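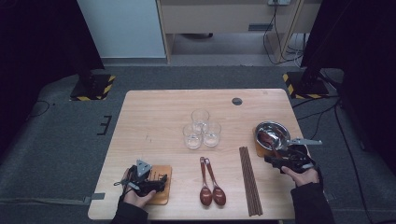

Figure 3. Three clear glasses and two wooden spoons on a light wooden table, with two hand-held grippers.

9 April 2022
By the Rizzi Working Papers editorial desk
Reading time: 3 min

4.2 Party discipline and committee assignment

The second set of estimates concerns the link between dissent in recorded votes and later committee placement. We use the roll-call file for the Gidport regional assembly, which contains 3,781 member-level votes after procedural motions are removed. A vote is coded as dissent when a member votes against the majority of his or her own party group. Abstentions are coded separately and do not enter the main measure.

Assignments in Gidport are made by the party whips at the start of each session, in December, and can be revised only by a vote of the full assembly. The timing is useful for our purposes. Dissent in one session is observed in full before the next round of assignments is announced, so the order of the two variables is not in doubt. What remains open is whether whips respond to the votes themselves or to some earlier signal of disloyalty that also predicts the votes.

We address this in two ways. First, the models include a fixed effect for each member, so that the estimates rest on changes within a career. Second, we drop all votes on the Wonalness boundary question, where local interests cut across party lines and the whips in both large groups lifted the usual instructions. This leaves 2,114 votes in the restricted sample.

In the full sample, members with higher dissent are less likely to keep a seat on the budget or planning committees. The coefficient has the same sign in the restricted sample but is smaller, and the standard error is wider. Seats on minor committees show no clear pattern in either sample. We read this as weak evidence for a sanction model – whips appear to use the seats that members value most, and leave the others alone.

The result is sensitive to one coding choice. Members from the Grostance district sat as independents for part of the period and then joined the governing group. If their votes before joining are scored against the governing majority, measured dissent rises sharply and the estimate for budget seats loses significance. In the main tables these votes are treated as missing. Both versions are given in the appendix, along with a specification limited to the 40 members who served in every session.

Subscribe to our newsletter to receive new working papers by email.

This site uses cookies. By continuing to browse, you accept our cookie policy.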